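Last revised 22 Aug 2018. Applies to court and police stories filed to the Mudaliar local news desk through Sokulel.

## Before you write

1. Get the charge sheet or the court list. A phone call from the station does not replace either one.
2. Copy the case number, the full name of the court and the date of the next hearing into the notes field.
3. Check the age of every person in the story. If a suspect, witness or victim is a minor, set **Names withheld** to *Yes* before typing anything else. The setting also strips names from the draft history. 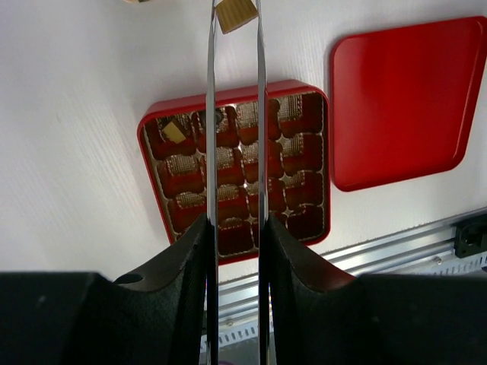
## Filing the draft

4. Open a new item and choose *Courts* or *Police*. Do not choose both -- the item will appear twice on the front page.
5. Keep the headline under 100 characters. The summary may run to 202.
6. State the stage of the case in the first paragraph: arrested, charged, on trial, convicted or cleared. "Charged" and "arrested" are different stages.
7. Put the source after each claim. "Police said" is enough for a spokesperson. A document needs its title and date.
8. Briefs stop at 300 words. Anything longer goes in as a full story and needs a second reader.

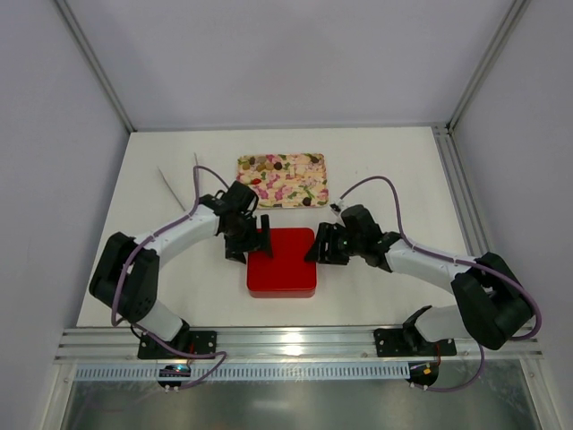

## After publication

9. Add the item to the Jollik tracker with the next hearing date. The tracker sends one reminder, at 7 a.m. on the day.
10. When the case ends, update the original page and link it to the new story. Do this for acquittals as well as convictions.
11. Log any correction with the item number, as in *3597, court name wrong in paragraph two*. Place the correction note at the top of the page and leave the old URL alone.

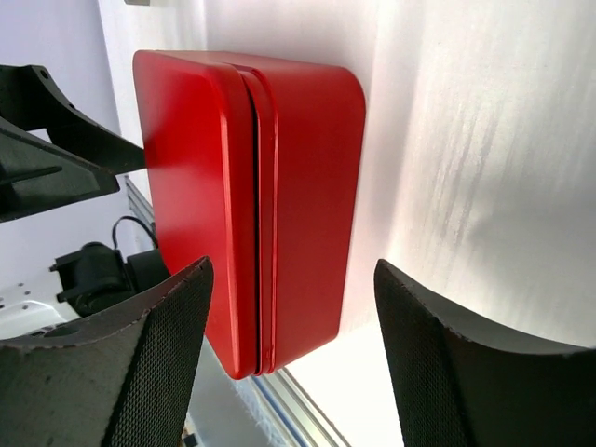
Vija Liepiņa asks what to do when charges are dropped between hearings and the court issues no paper. In that case, get the prosecutor's office to confirm by email, save the email in the notes field, and update the page the same day. Stories filed before July have no notes field; attach the email as a file.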